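4. Comparison of Finger Pads and Linkages for Hand-Held Capture

4.1 Purpose and setting

The trials reported in this section compare two finger configurations of the hand-held gripper tool under ordinary household conditions.
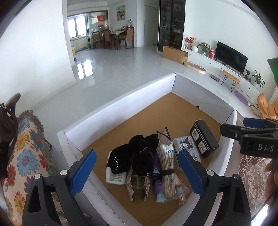
Earlier bench work (Section 3) used single rigid objects on a flat, uncluttered surface. Those tests were sufficient to rank the pads by holding force, but they gave little information on how a pad behaves when the target is lying against or underneath something else. The present trials were therefore carried out with mixed small household goods placed together in a shallow open box with a cardboard bottom. The operator removes one named item at a time and sets it down outside the box.

Figure 4. View from the tool camera over the open box, with both fingers of the tool in the foreground.

All trials were performed in furnished homes on the floor of the main living area. Furniture was left where the residents normally keep it, and daylight from windows was not blocked. The tool camera was fixed to the body of the tool and was not adjusted between configurations. Its field of view includes both fingertips at all openings, a considerable portion of the surrounding room, and, when two tools are in use, the second tool as it approaches the box.

4.2 Configurations

Two configurations were compared. Configuration A, supplied by Werkeck, uses black linkages with elongated triangular cutouts and a ridged blue pad on each finger. The linkages turn on metal pins, and the pads tilt inward toward one another as the fingers close. Configuration B, supplied by Kosell, uses a solid linkage of the same length with a smooth gray pad of the same outer dimensions. The trigger, return spring, body and camera mount were identical in both cases, so that any difference observed can be assigned to the finger assembly.

Both configurations were fitted new at the start of the study. Pads were wiped with a dry cloth between sessions and replaced after every 200 grasps. One set of Configuration B pads was replaced early after a tear was found along the lower edge, and the trials from that session were repeated.

4.3 Objects

Objects were chosen to represent the range of goods that people keep in drawers, on dressers and in bathroom cabinets. They were grouped by handling behavior and not by use. The first group consists of soft or fuzzy items, including hair accessories in plush or velvet material with small metallic decorations. The second group consists of rigid items with open shapes, such as hair claws and eyeglasses, where a finger may enter the object instead of closing on its outside. The third group consists of goods in clear packaging, for example cotton swabs in a plastic bag. The fourth group consists of rigid boxes and cases with smooth faces.

Clear and translucent items were included deliberately. In the Lekavia recordings, which used the same camera with an earlier finger design, errors in locating transparent edges accounted for a large share of failed approaches, and the authors wished to establish whether a change in the pad could offset this to any extent.

Items were placed in the box by hand, without a fixed layout. They were allowed to overlap and to rest on one another. The only restrictions were that no item should be fully hidden at the start of a trial and that every item should be small enough to fit between the open fingers in at least one orientation.

4.4 Procedure

Seven operators took part. Each completed a practice session with both configurations before any trial was recorded. In the main study, each operator carried out 50 grasps with Configuration A and the same number with Configuration B, with the order of the configurations alternating from one operator to the next.

At the start of each trial the operator held the tool above the box with the fingers fully open. The name of the target was then read aloud. The operator was free to choose the direction of approach, but was instructed not to tip the box or press it against the floor to gain leverage. A grasp was recorded as successful if the target was lifted clear of the side walls and held for three seconds. A second attempt at the same target was permitted and was recorded separately.

Where two tools were used, the operator held one in each hand. The second tool was permitted to steady neighboring items or move them aside, but it was not permitted to touch the target until the target had left the box. Two-tool trials are reported separately in Section 4.6, as the number of operators with sufficient experience was small.

After each session the recordings were reviewed by two raters working independently. The raters marked the moment of first contact, the moment of lift and any contact with an item other than the target. Disagreements were settled by a joint review of the recording.

4.5 Results with one tool

Configuration A gave a higher rate of success on the first attempt in three of the four object groups. The advantage was greatest for soft items. The ridges on the blue pads engaged with pile and folded fabric at a low closing force, and operators were generally able to lift a soft item without gathering in the material beneath it. With the smooth pads of Configuration B, operators tended to close harder and deeper, and a neighboring item was frequently lifted together with the target.

For rigid items with open shapes, the difference was smaller. Success depended mainly on whether the operator chose to grasp a single leg or arm of the object or to close across its full width. Eyeglasses were the most difficult objects in this group under both configurations. When the arms were raised above the surrounding items, operators usually closed on one arm near its end, and the glasses then rotated between the pads during the lift. The ridged pads slowed this rotation but did not prevent it.

For packaged goods, the ridged pads were again preferred. Thin plastic film tended to slide across the smooth pads unless the contents of the bag were also squeezed. Operators using Configuration A could lift a bag by closing on a loose fold near its top, which left the contents undisturbed.

The fourth group was the exception. On boxes and cases with smooth faces, Configuration B performed as well as Configuration A and in some positions better. A smooth pad makes contact over its whole area when it is parallel to the face of a box, whereas a ridged pad makes contact only along the ridges. The difference was most apparent when a box was standing at an angle against other items and could be reached only near one corner. In 28 trials with Configuration A, the box turned about the point of contact and fell back before it had cleared the wall.

The cutouts in the Configuration A linkages had an effect that had not been foreseen in the design of the study. Raters reported that first contact was easier to mark in these recordings, as part of the target often remained visible through the opening in the linkage. Solid linkages concealed this area from the camera during the final part of the approach. The effect has no direct bearing on grasp success, but it is of practical value wherever recordings are to be labeled afterward.

4.6 Results with two tools

The use of a second tool reduced unintended contact under both configurations. Its main benefit was in steadying items that leaned against the target. A common strategy was to bring the second tool in over a side wall and hold it low and nearly horizontal, leaving the space above the box free for the first tool. This approach kept the body of the second tool at the margin of the first camera's view and did not conceal the target.

Two difficulties were noted. First, cables running from the tools were liable to touch the box wall when the operator changed hands or turned at the waist. A clip at the forearm, introduced after the practice sessions, reduced this. Second, operators seated on the floor found it tiring to hold both tools at the required height, and the later trials in long sessions show slower approaches. Rest periods were lengthened accordingly.

4.7 Effect of the surroundings

Homes with polished or tiled floors produced strong reflections of windows in the upper part of the camera view. These reflections did not affect the operators, who worked mainly by direct sight, but they did affect the exposure of the camera when the tool was tilted toward the room. In the darkest cases, detail was lost on black items lying on the near side of the box. The Castellanos controller, which sets exposure from the lower half of the view, corrected most of these cases when it was enabled. It was left disabled for the comparison itself so that both configurations would be recorded under the same settings.

Patterned rugs, mats and fabric covers near the box had no measurable effect on grasp success. They did increase the time taken by the raters to confirm the position of items after removal, particularly when a small item had been set down on a printed surface.

4.8 Selection for further work

On the basis of these results, Configuration A was adopted for the remaining data collection. A revised pad has been requested from Werkeck with the ridges retained over the upper part and a smooth band added along the tip, in order to improve contact with the faces and corners of boxes. The linkage will be kept in its present form. Wear on the pins was slight at the end of the study, and no pin had to be replaced. Trials with the revised pad will follow the procedure in Section 4.4, with a larger share of targets drawn from the fourth object group.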